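Laundry Week at the Flat, gallery

Posting this fast before I lose the card again. Most of these are from the big wash and fold we did after the trip to Flesthorpe, when every single thing we owned smelled of campfire and lake. Gallery is still filling up, so for now it's one picture and a lot of captions from me. Rest go up when Marit sends hers over. She has the good ones.

Quick background for anybody new. We're in the small two room place over the bike shop. No dryer. One washer, shared, in the basement, takes quarters and eats quarters. Everything dries on racks or over whatever will hold it, and all the folding gets done on the bed, there's no table long enough. I tried the floor once. Never again, cat hair.

Order of work, if you care:
Heavy stuff first, hoodies and jeans, they take forever to dry.
Then sheets.
Then the small stuff, socks etc, which I put off till the very end and then some.

Hoodies are the worst to fold. Leanne Mottram wrote in last time asking how I do mine, so, Leanne, long answer. Zip it or don't, I've gone back and forth. Lay it face up on the bed, front flat, get the hood as smooth as it'll go (it won't). Tug the sleeves straight from the cuffs, not from the elbow, otherwise you get that twist halfway down the arm and it stays there. Then one sleeve across, other sleeve across, bottom up to the chest, hood tucked down over the top. Done.

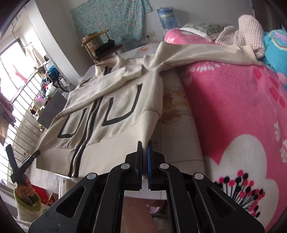 Cuffs are where a cheap one goes first. The ribbing gets baggy and then it's just a tube. I've started washing them inside out on cold and it does help, or I think it does. Satish says it makes no diference and he washes everything he owns on hot, so you decide who to listen to.

Cream is a stupid color for me to like. Coffee, bike grease, the dog downstairs. But a cream hoodie with black on it looks great for about a month and I will keep buying them. Last one was a Bellamy, pockets went, zipper lasted. The one before that had a plastic zip that split on day 2. Metal teeth only from now on. If a zip sticks, rub a pencil up and down it, old trick, my aunt's, works most of the time.

Pink flower blanket. People ask. It came from a market stall and no, I don't remember which, and no, they didn't have a second one. Big white flower on pink, very loud, doesn't match a thing in the room. Warmest blanket we have. Takes two of us to fold, corners to corners, walk in, walk out, argue over who has the wrong end.

Sheets. Pale with a faint orange flower print. Bought a size too big by mistake and now I won't go back, extra tuck on the sides is lovely. They go soft fast. The fitted one I don't fold, I roll it up and shove it in the closet like everybody else.

Pillowcases. The green and gray with the white lace trim is Ruth Pearce's fault, she gave me a pair and said use them, don't save them. So I use them. Lace goes in a mesh bag or it catches on every hook and zip in the load. Learned that with the first of the pair, which is now a dust rag.

Pink and white check, folded. Small enough to live next to the pillow, gets used for everything. Neck roll, lap cover, emergency curtain when the sun gets in too early.

Drying spot is by the window, best light in the place and the only real draft. Rack there, and the railing takes the overflow. If it's too humid I run the fan at it overnight. Space things out! I used to cram it and then wonder why it all smelled like a gym bag. Now I leave a hand's width between pieces and do it in two rounds if I have to.

Somebody (Themis?) asked how long it all took. Whole pile, start to finish, two evenings. Roughly 12 loads if you count the one I forgot in the machine and had to run again. Folding was most of it. I put a show on and barely watched it.

Storage, since that came up too. Boxes along the wall for off season things, hoodies stacked on the shelf with the fold facing out so you can grab one without the rest coming down. Bags for anything going to the swap. The bags have been going to the swap since spring, I know. The bike stays in the corner becuase there's no where else for it and I've stopped apologizing to visitors.

Things I'd buy again: mesh bags, the wide hangers, a second rack.
Things I wouldn't: the folding board. Six dollars and it sat behind the door. My hands are faster.

Coming up next, when I get to it:
Marit Dahlgren's pictures from the lake, incl. the wet tent over the stair rail.
Sock pile, before and after. Mostly before.
The closet. Maybe. It needs a day's work before anyone sees it.
Winter coats in August, when the basement is cool enough to stand in.

If you sent me something for the swap list and didn't hear back, send it again, the inbox is a mess. Comments are open below, stain tips very welcome, esp. bike grease on cream cotton. Already tried dish soap, already tried chalk. Next on the list is Satish's hot wash and I'm not happy about it.

posted 2022-06-17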